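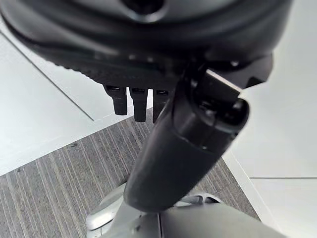 Ticket 1262 – Cell 3, hand not closing all the way

Site: Winari, back bay
Opened by: Sumathi Suvarna
Assigned: Despina Obradović
Status: open, waiting on part

Reported
Hand stalls partway on close. Throws fault 426, clears on reset, comes back within the hour. Thumb side seems to be the slow one. Three short fingers look ok from outside. Tip on the big black cylinder piece looks a bit worn, not sure if that matters.

7:40 am
Power cycled controller. Homed arm. Fault back on the 2nd close. Swapped to the old grip program, same thing, so not the program.

8:15
Arm parked low over the carpet strip so I can get under it. Checked the screw on the right side of the housing – quarter turn loose, snugged it. Did not touch the ones inside. Wrist cam still streaming fine, Wovbridge viewer shows no dropped frames.

8:50
Ran open/close by hand from the pendant, no load. Fingers go all the way. Thumb stops early about every other try. Current on that joint climbs to 497 and then it trips. Others nowhere near that.

9:30
Called Chowdary support. They want:
- log from the last fault (sent)
- firmware version (sent)
- thumb joint recalibrated cold, before anyting else

Sumathi can you leave it powered off over lunch pls. Don't jog it.

1:10 pm
Recal done cold. Passed. Ran the Prakamel test routine, light grip only. Good for a while then 426 again, same joint. So recal is not the fix.

1:45
Chowdary thinks thumb drive, either the gear or the cable guide. Sending a replacment unit, no ship date yet. They say do not open the housing or we lose the swap.

Until then
Cell 3 on light parts only. Grip force capped at half – I set it in the cell config, don't raise it. If 426 shows up twice in a row, park the arm and write the time here.

Sumathi 3:20 pm
Got it. One fault since the cap, 2:55. Reset ok. Do we need to wipe out the ridges on the housing edge or leave it?

Despina 3:35
Dry cloth fine, no spray. Leave the finger slots alone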